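Music Business II: Handout for Unit 5
Chart Numbers and Who They Serve
Instructor: Caoimhe Nic Aodha

Read this before the August session and bring the Wuyts worksheet with you, filled in.

Where we left off

Last time we covered how a sale gets counted. A song bought is a song bought, and even that took us most of an hour to argue over. Streaming is harder. A stream is a fraction of a sale, the fraction is set by people with a stake in the result, and it can change. When you read that an album "moved" so many units, ask what moved. In a lot of cases the answer is that somebody left a playlist running.

The Benholm case

Benholm is a four-piece that released its second record through Rollivine, a small label with a loud press office. The first-week release claimed 3926 units. The trade newsletters reprinted the figure and two of them called it a breakthrough. Ailbhe Mac Carthaigh, who handled the band's accounts at the time, later gave this class the breakdown: 483 of those units were albums somebody paid for as albums. The rest came from streams and from a ticket bundle in which the download was thrown in with the seat.

I don't say the press release lied. Every unit in it met the rules the label was using. But look at what the bundle does. A fan buys a ticket, gets a download code by email, and may never open it. Some labels count the code when it is sent and some when it is redeemed. Rollivine counted it when it was sent. Find that sentence in the release. You'll be looking for a while.

Several of you wrote in your papers that the number "shows strong fan demand." It shows demand for tickets. Whether it shows anything about the record is the question I asked, and I'd like it answered this time. 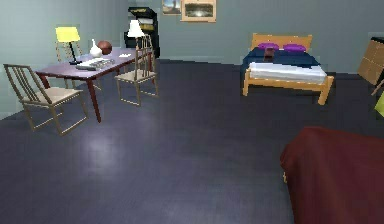 What a playlist is worth

The Sekov pitch deck is in your packet. Sekov sells placement advice to labels, and slide 5 has the chart everyone quotes, with a line that climbs right after a song is added to a big mood playlist. Fine. Now look for the songs that were added and went nowhere. They aren't in the deck. Look also at where the line stops, which is conveniently before the song would have rotated off.

Background listening pays the same per stream as devoted listening, so a label may not care about the difference. A booking agent should. People who heard a track while doing the dishes don't often buy a ticket to hear it again, and I have yet to see a deck that deals with this.

Questions to put to any chart claim

Who did the counting, and who paid them?
What period does it cover, and who picked the period?
Are bundles in or out?
Is it a forecast or a result? Forecasts get printed as results all the time.
What is it being compared to? "Up from last time" means little if the rules changed in between.

For next session

Redo the Wuyts worksheet using paid albums only, then again with streams added. Write one page on which version you'd show a manager and which you'd show a promoter. If your answer is the same for both, explain why. Late papers go in the box outside my office before 4 p.m.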